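Right, I said in May I'd sort out the keys and it is now 2022-09-01, so clearly I'm a woman of my word. Tonight is the night. Thread, because I need witnesses.

Background for new people: we moved into the old Hadis building three years ago (ground floor flat, plus the sheds, plus the garage, plus a cellar we share) and on completion day we were handed a carrier bag of keys. Just a carrier bag! No list, no labels, one of them still had somebody's supermarket trolley token on it.

Since then the bag has become a drawer. The drawer has become a problem. Last weekend I stood outside the back shed in the rain trying one key after another while the compost delivery sat on the pavement, and that was the end of my patience.

So. I've bought key tags. The plastic ones with a little paper label that slides in and a split ring on the end. Mixed colours. They were 5 quid from the hardware place by the Lindqvist garage and I am unreasonably excited about them.

Step one was getting every key out of the drawer, out of coat pockets, off the hook behind the boiler and out of the fruit bowl. Final score: 17. I had guessed nine. Who needs seventeen keys? We have one front door!

Step two, walk round with the lot of them and try everything. This took most of the afternoon. Window locks are a menace, by the way, because half of them look identical and then one of them is a millimetre off and you've spent ten minutes swearing at a sash.

Things I learned on the walk round: the side gate has a lock. It has always had a lock. I have been tying it shut with garden string for three years.

Also learned: two of the keys are for a bike lock I got rid of before we even moved. I'd been carefully transporting them from house to house like heirlooms. Gone now. Well, they're in the scrap metal jar, which is gone-ish.

Colour system, after much thought and one cup of tea. Green is front door. Red is anything you'd want in an emergency, so the meter cupboard and the stopcock box. Blue is sheds and garage. Yellow is windows. Black is cellar, as it's dark down there and I need things to be obvious.

My other half asked whether it wouldn't be simpler to just write on them. They ARE going to be written on. The colour is so you can grab the right one from the bottom of a basket with a torch in your teeth. 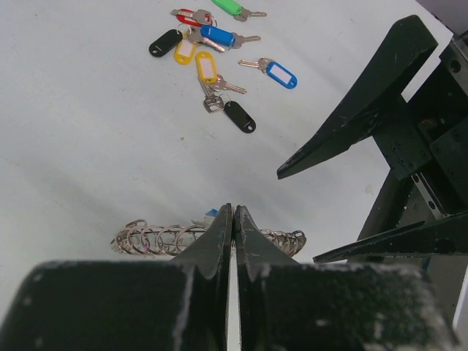

Anyway, writing on the little paper inserts is much harder than it looks. They're tiny, and my handwriting has only one size, which is birthday card. I've ruined a few already and "GARAGE SIDE" came out as "GARAGE SI".

Tip from a reply, thank you, it's a good one: write the label before you cut or pop it out of the sheet. I'd popped them all out already, obviously. They were stuck to my elbow.

Use a pencil or a proper fine pen. Gel pen smudged straight away on the first one and I had a window key marked with what looked like a thumbprint and a sneeze.

And please, if you take one thing from this, don't write your address on them. I know it feels helpful. If you drop it in the street you've handed a stranger your key and a map. I've gone for things like "back L" and "cellar 2", which means plenty to us and nothing to anybody else.

Split rings. Let's discuss split rings. I've got no fingernails left. I was using a butter knife for a bit, then a teaspoon handle, and the best thing by miles was a staple remover – you know, the toothy one. Opens the ring just enough to slide the key on. Changed my evening.

Someone's asking about number tags with a separate list, the way they do it in offices. I did it like that when I worked at Lonent and it's brilliant right up until the list goes missing. We had a cabinet with 300 hooks in it and a spreadsheet that had last been right under the previous manager. I used to dream about that cabinet.

For a house I reckon words on the tag is the way. If you've got a holiday let or lodgers then fair enough, do numbers and keep the list somewhere sensible.

Spares! I'd forgotten about spares. Same colour as the original, with an S after the name, and they'll live somewhere else altogether. No point having the spare in the same place as the one you've lost. (We did this. We did this for ages.)

Where it's all going to live: I was set on one of those wall cabinets, and Vasmont do a lovely one with a tiny latch, but it's a lot of money for a box of hooks and the hall wall crumbles if you look at it. So for now everything I don't use daily goes in a basket on the shelf inside the cupboard under the stairs. Not by the front door! Nowhere you can reach through a letterbox!

Daily keys stay on our own rings as before. I did weigh mine while I was at it and took off a padlock key, a gym locker key and something that I think opened a caravan. My handbag feels about half the weight.

Mystery pile update, as several of you asked. There are three left that fit nothing. One is long and old and rather handsome, one is titchy, and one is a perfectly normal door key that doesn't open a single door we own, and that one bothers me the most.

Current theories from the replies: the previous people's mum's house. A filing cabinet. The neighbours. A piano, which I like very much. I'm going to try the titchy one in the radiator cabinet in the morning.

I know the sensible thing is to bin them. I also know that the day after the bin lorry comes I'll find a locked door behind the wardrobe. They're going in an envelope marked "dunno" with today's date on, and if they're still there when we next decorate, they can go.

To the person who says they've kept a tin of unknown keys for longer than they've been married: I feel very close to you.

Do oil the locks while you're going round, if you're planning to do the same. I used graphite powder for the little ones as oil gunks them up over time. The cellar padlock needed a good few goes with the puffer and some wiggling. My fingers are still grey. So is the fridge handle.

Oh, and have a proper think about who's got copies. We counted up who we'd given front door keys to over the years and went a bit quiet. Not changing the lock just yet but I've put it on the list for when we get the door repainted.

Black tags have a downside I'd not considered, by the way. Drop one on the cellar floor and that's you on your hands and knees. I may swap cellar over to green and give the front door black. Will sleep on it. I've already written the labels but those slide out, so it's only a matter of moving them.

Right, he's home and he's just picked up a key and said "what's back L". Back LEFT. The back left window. It's perfectly clear. I'm redoing that one and going to bed.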